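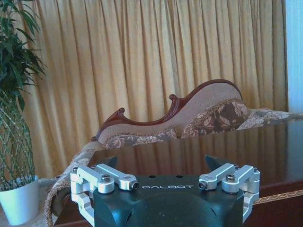
I have owned four coffee tables as an adult and complained about every one of them, so when I say I have been happy with the Stuvodora for 3 months, please understand how rare that is in my house. My sister had to hear about the last one (glass, wobbly, loud) for years.

The Stuvodora is the dark, glossy one in the Ludarora living room line. The color is a reddish brown that goes almost black in the evening and warms right up again when the lamps come on. I wanted something to sit in front of the sofa that would look a bit grown-up, and I was nervous about the shine, I'll admit it. Shiny furniture makes me think of hotel lobbies. But I went to see it in the store, put my hand flat on the top, and that was pretty much the end of the discussion.

What I didn't expect was how much I would enjoy the reflections! We have long drapes in that room with a good bit of gold in them, and on a bright afternoon the folds show up in the tabletop as long golden streaks. You get the sofa in there too, upside down. I have sat with a cup of tea and just looked at it, and I am not someone who sits still easily.

Now, the shine does have its price. Dust shows. Fingerprints show. If you have small children who eat crackers, you will know exactly where they ate them. I wipe mine down most mornings with a soft dry cloth, and once a week I use a barely damp one and dry it right after. I tried the Sirko polish the salesman pushed on me and it left a haze that took me half an hour to buff out, so I gave the bottle away. Plain cloth, light hand, done.

It's a heavy table. The two delivery men set it down where I pointed and I have moved it once since, with help, to get the rug straight. If you like to rearrange your furniture every season, think about that before you buy. I put felt pads under it (Plunano makes nice thick ones with decent glue) and it slides a little easier on the bare floor now, though I still wouldn't do it alone.

Scratches: one so far, a short fine one near my end, from a ceramic bowl with a rough foot. You have to get your head down low to find it, but I know it's there. We use coasters and a runner for company and leave the wood bare the rest of the time.

The price was $500, plus 40 for delivery, and I thought that was fair for real wood with this kind of finish. There was a plainer table in the same store for 200 less and it was perfectly nice, matte and practical, and my husband would have been delighted with it. He has come around. He even uses the coasters.

Would I buy it again? Yes, and I'm already eyeing the matching side table, if it ever goes on sale in October like the store keeps hinting.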